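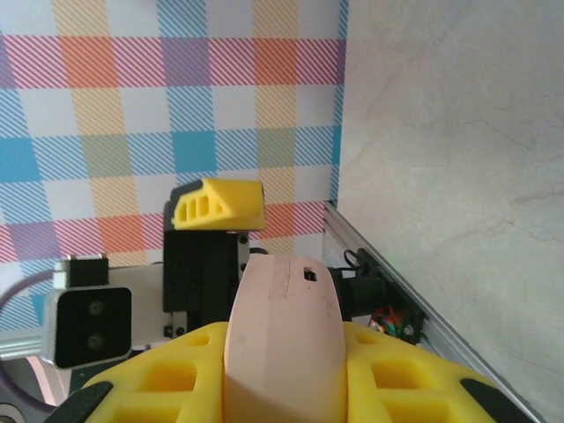

Section 6. Fitting the Lattice Fingers and Setting the Wrist Camera

This section applies to the Gadeo two-arm bench kit with the Etero control software installed. Complete Section 5 (arm mounting and homing) before you begin. Both arms must be clamped to the rail and must home without a fault.

6.1 Before you start

You will need the 2 mm hex key from the tool bag, the finger set for each gripper, and a lint-free cloth. Order replacement finger sets under part number 2777.

CAUTION: Switch off motor power at the supply before placing your hands between the fingers. The stop button in the Etero window halts motion but leaves the motors energized.

6.2 Fitting the fingers

1. Open the gripper fully from the Etero jog panel, then switch off motor power.
2. Remove the two retaining screws from each finger carrier. Keep them; the new fingers use the same screws.
3. Slide the left finger onto its carrier with the lattice pockets facing the grip area. Push until the shoulder seats against the stop.
4. Start both screws by hand. Tighten them with the hex key until snug. Do not use a power driver.
5. Repeat for the right finger.
6. Press the black rubber tips onto the finger ends. A tip that turns under thumb pressure is not fully seated.
7. Repeat steps 1 to 6 for the second gripper.

NOTE: The fingers are plastic and will flex under load. A small amount of movement at the tips is normal. Replace any finger that shows a crack between pockets.

6.3 Routing the cables

1. Lead the motor cables in a loose loop that clears the full travel of the wrist.
2. Secure the loop to the bracket with the supplied ties. Leave the connectors at the circuit board free of tension.
3. With motor power off, move each arm by hand through its full range. Watch for any cable that pulls tight or enters the rail groove.

CAUTION: Do not tie motor cables and camera cables in the same bundle. Dropped video packets (fault 364) are most often caused by this.

6.4 Setting the wrist camera view

1. Switch on motor power and open the camera page in Etero. Select the right wrist.
2. Close the gripper halfway. Both fingertips must appear along the bottom of the view, one on each side.
3. If one fingertip is missing, loosen the camera mount, turn the camera toward the missing side, and retighten.
4. Select the left wrist and repeat.

NOTE: A patterned backdrop may be left in place for this procedure. It must be removed or covered before running the color check in Section 7.

6.5 Test grip

Use a light, rigid object with a rounded top and no loose parts. A small plastic housing is suitable. Do not use glass or anything containing liquid.

1. Set grip force to level 2.
2. Hold the object upright between the fingers, keeping your own fingers above the rubber tips.
3. Press Close. Release the object when motion stops.
4. Raise the wrist in small steps from the jog panel and watch the object in the camera view.
5. If the object slips, lower the wrist, open the gripper, and wipe the contact surfaces with the cloth. Repeat at level 3.
6. Keep the second gripper parked during this test. Collision checking between arms is inactive until Section 8 is complete.

If the object still slips at level 3, check that the fingers are fully seated (6.2, step 3). Do not exceed level 4 with plastic fingers.

6.6 Saving the setup

Select Save Tooling in Etero and enter a name for each gripper. The software stores the open and closed limits with the name. Repeat 6.5 whenever a finger is replaced.

Spare fingers, tips and ties are supplied by the Gadeo parts desk, Stirnuvville.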